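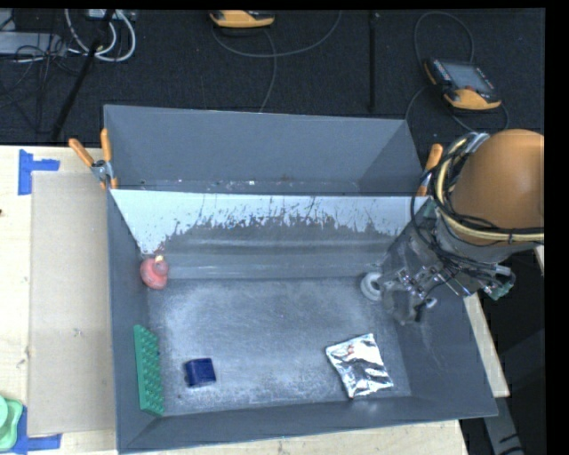
Re: [bin-picking] how many grasps is enough?

Hi all,

We're at 1075 tries on the two-bin setup, and I want 900 good ones after cleanup! The foil packet is my favorite (so shiny), and I'd love more tries with stuff up against the walls like the long green block.

Ksawery Lis wrote:
> Did you clamp the bins together?
> Ours at Dositz slid after 40 picks.

Yep, orange spring clamps, 2 of them. Can you send me your labels by May?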